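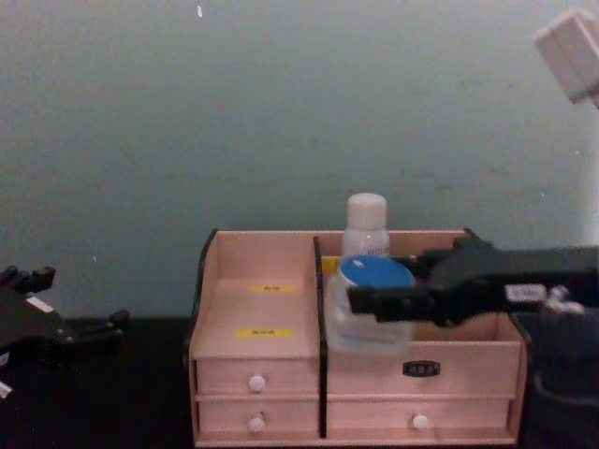
Photo: Fluda project notebook, bench 4

August, entry for the afternoon session, started a little after two

OK, writing this up before I forget which settings we ended on, which is exactly what I did last time and then spent an hour guessing. Today was all organizer work: the pink-beige box with the two open compartments and the little drawers underneath. The class task is to tidy small containers in and out of it with both arms, and our group (team Fluda, the name stuck, sorry) is doing the right-hand compartment first because it's the wider one and we wanted an early win.

The round cloudy container with the blue lid is still my favorite thing to practice on. It's light, it's a nice simple shape, and you can see the lid against pretty much anything. It's also slippery as anything if the jaws come in at a bad angle! Last session we kept coming straight down on it and it would squirt out sideways. Today I tried bringing the right gripper in from the side with the wrist tipped a bit, so the jaws go over the near side and the top together. Much happier with that. The lid takes some of the squeeze and the whole thing feels more settled on the way up.

Settings for that grasp, so I don't lose them again: closing speed step 4, grip limit 400 in the Minard panel (those are panel units, don't ask me what they are in newtons, I keep meaning to check), lift step 6. I tried a higher grip limit first and didn't like what it was doing to the side of the container. Going lower is probably fine too but I ran out of patience before I ran out of numbers.

The tall white bottle stays standing at the back of the same compartment for now. I thought about taking it out to make life easier, then decided against it – the final run at the end of term has it in there, so we may as well learn to work in front of it. The thing to watch is the wrist on the way out. If you lift and pull back toward the right in one motion, the jaws swing closer to the bottle cap than you'd think. Lift first, pause, then move. I've put the pause into the Furtado script as its own line so whoever runs it next can make it longer without breaking the rest.

Left arm: parked low off to the left the whole time, and I'd like it to stay parked until the right-hand sequence is boring. I know the plan says two-handed from the start. I tried that for the first part of the session and I was so busy watching the left arm that I drove the right one into the divider (gently, no harm done, small apology to the divider). We can bring it in when we start on the left compartment. That one is empty at the moment and has the two little yellow labels stuck in it, which we should leave alone, please don't peel them.

Drawers. We talked about whether to add one to the routine, and my vote is yes but only a bottom one to start with. Both of those have round white knobs, and a knob is something these jaws can get hold of. The upper right drawer has the black label plate where a knob would go and I have no clever idea for it yet. Bisasex (yes, that's really what the other group called their build, it's the leftover letters from three project names) were talking about hooking the edge of the plate with one fingertip. I'd want to try it by hand first before I ask a gripper to do it.

Things that annoyed me: the Minard panel forgets the grip limit if you close the window, so write it down first. The black tabletop makes the dark grippers hard to pick out from my seat, and I leaned in to look more than I should have. Might try a strip of light tape on the jaws, as long as it doesn't change the grip.

Next time:
Run the side grasp up to 10 times in a row with nothing changed and log each try properly, including the ugly ones.
Try setting the container back down in the same spot with the bottle still behind it.
Lower the grip limit a bit at a time and note where it starts to slip.
Pull a bottom drawer by its knob, right arm only.

Script is saved in the Furtado folder under today's session. Panel settings are copied at the top of the file as a comment.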